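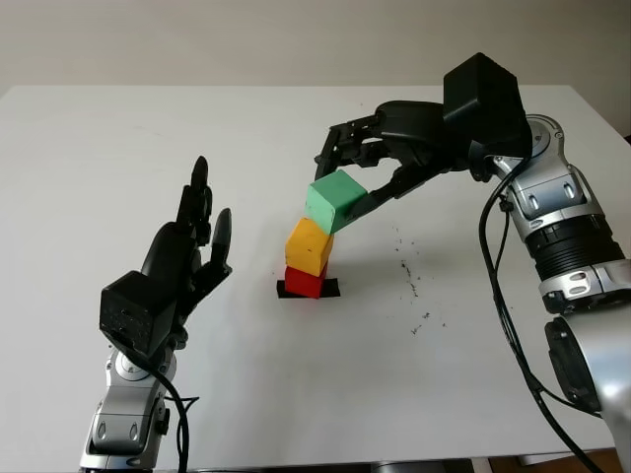

Etelka Győri wrote to me in November that she'd scrubbed a coffee ring off her white table three times and it kept coming back, and what was she doing wrong? Probably nothing! Coffee just loves a pale tabletop.

So, my method. Mix a big spoonful of baking soda with enough water to make a paste (think toothpaste). Dab it on the ring, leave it for 14 minutes and go do something else. I usually empty the dishwasher.

Then wipe in little circles with a soft damp cloth. Please don't use the green scratchy side of the sponge, I dulled a whole patch of my old kitchen table that way and I still look at it every single morning. Rinse the cloth, wipe again, dry with a towel.

Still see a shadow? Do the paste once more. I've gone up to 4 rounds on a really old tea stain and the last one got it.

Ink is another story. For pen I put a drop of rubbing alcohol on a cotton ball and blot, and I try it on the underside of the table first, especially if the top is painted. Open a window too, it smells!

Etelka, let me know how the ring looks after the second round.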